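Replacing the side gate

The old side gate finally went in July. It was a steel one, a flat panel with a diagonal brace, and it had been there when we bought the house. The bottom hinge had rusted through and the latch only caught if you lifted the whole thing with your knee. I had been lifting it with my knee for 5 years.

I priced a like-for-like replacement first. A local fabricator, Moges, quoted me $3,000 for a galvanized and powder-coated single leaf with new posts. A plain one from Zakico was a lot less, but it only came in two widths and my opening is neither of them. I could have moved a post. The post on the house side is bolted to the wall, so it would have been the other one, and that one is set in a lump of concrete the size of a washing machine. I left it where it is.

In the end I went with the Moges gate but kept my existing posts, and that took a good chunk off the bill. Ayana Ambaye from their shop came out to measure. She took the width at the top, middle and bottom, and there was half an inch of difference between top and bottom. I had measured it once, in the middle, so I'm glad it wasn't left to me.

We had to choose the infill. Vertical bars are the cheapest and you can see straight through them. Mesh keeps the neighbor's cat out, in theory. I picked bars, spaced close enough that the dog can't get her head in between. The color is a dark gray that Moges lists as Pillau. It looks nearly black in the shade.

Fitting took a morning. They cut off the old hinges with a grinder, cleaned the posts back to bare metal, welded on new hinge plates and painted everything with a zinc primer. The new hinges are adjustable, with a threaded pin and two nuts, so if the gate drops I can bring it back up with a wrench. The old ones were just welded solid.

The latch was extra. I bought a Nilton one separately for $213, which felt like a lot for a latch. It works from both sides and has a key. The first one I got was for a gate that opens the other way, and the store swapped it without any fuss, but that was another trip across town and another wait before I could lock up properly.

A few things I would do differently. I would have had the posts done at the same time, even with the concrete. One of them leans slightly and now that the gate is straight you notice it. I would also have asked for a drop bolt. On a windy night the gate rattles against the stop, and I have stuck a piece of rubber on there for now. It helps some.

The paint on the welded plates needs a touch-up already where a wrench slipped (mine). Moges left me a small can for that. It says to wait 14 hours between coats, so I'll do one in the evening and the second the next morning before lunch.

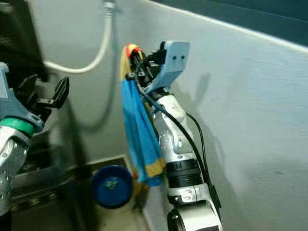
After that there's only the gap underneath to deal with. It's wide enough for leaves to blow through and pile up by the back step. I'm thinking of a strip of flat bar along the bottom rail, bolted on so it can come off again. If I get to it before the fall I'll post the measurements.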